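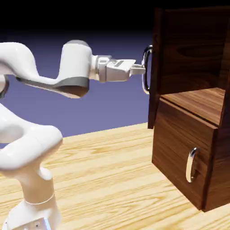 ## Niveo geht in die zweite Testphase

Die Hochschule Edgate hat im Mai die zweite Testphase ihrer App Niveo begonnen. Die Anwendung soll Studierenden helfen, Schlafprobleme früh zu bemerken und rechtzeitig einen Termin bei der Beratungsstelle zu bekommen. Entwickelt wird sie im Gründerzentrum der Hochschule, zusammen mit der Softwarefirma Nosora.

Für die erste Phase hatten sich 1.425 Studierende angemeldet. 1.133 davon füllten den Eingangsfragebogen vollständig aus, 846 führten das Schlafprotokoll bis zum Ende der vier Wochen. Projektleiterin Nayeli Cuadros nennt die Abbruchquote »höher als geplant, aber erklärbar«. Viele Teilnehmende hätten in der Prüfungszeit aufgehört, und die abendliche Abfrage um 22 Uhr sei für Leute mit Nebenjob ungünstig gewesen. In der neuen Version lässt sich die Uhrzeit frei wählen. Außerdem wurde der Fragebogen gekürzt, das Ausfüllen dauert jetzt 2 Minuten.

Niveo fragt einmal am Tag nach Einschlafzeit, Aufwachzeit und Befinden. Aus den Antworten berechnet die App einen Wochenwert. Liegt er mehrfach hintereinander im auffälligen Bereich, erscheint ein Hinweis mit freien Terminen der Beratungsstelle. Eine Diagnose stellt die App nicht. Mikrofon und Standort werden nicht verwendet, auch Daten von Fitnessarmbändern fließen bisher nicht ein.
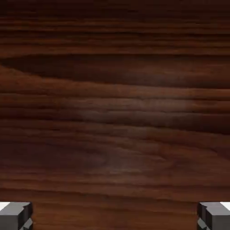 **Wer bekommt die Schlafdaten zu sehen?**

Zunächst nur die Teilnehmenden selbst. Die Einträge werden verschlüsselt auf dem Telefon gespeichert, an das Projektteam gehen wöchentlich Auszüge ohne Namen und Matrikelnummer. Die Beratungsstelle erhält erst dann Einblick, wenn jemand beim Buchen eines Termins ausdrücklich zustimmt. Diese Zustimmung lässt sich in den Einstellungen wieder zurückziehen.

Für die Auswertung ist Roxana Zapata zuständig, die am Institut für Medieninformatik promoviert. Sie vergleicht, ob Studierende mit Hinweis früher Kontakt zur Beratung aufnehmen als eine Gruppe, die nur das Protokoll führt. Beide Gruppen werden ausgelost. Wer in der Vergleichsgruppe landet, kann die Hinweise nach Abschluss der Phase freischalten.

Neu dabei ist der Campus Usuga. Dort gab es bisher keine offene Sprechstunde, Termine werden deshalb per Video angeboten. Die Beratungsstelle hat dafür zwei Nachmittage pro Woche reserviert.

Teilnehmen können alle eingeschriebenen Studierenden ab 18 Jahren, auch wenn sie in der ersten Phase schon dabei waren. Alte Protokolle werden auf Wunsch übernommen, dazu muss vor dem Update die Sicherung in der App eingeschaltet sein. Die Anmeldung läuft über das Studierendenportal unter »Projekte und Studien«. Fragen zur Technik beantwortet das Team von Nosora über das Kontaktformular in der App, Fragen zur Studie bitte an Roxana Zapata richten.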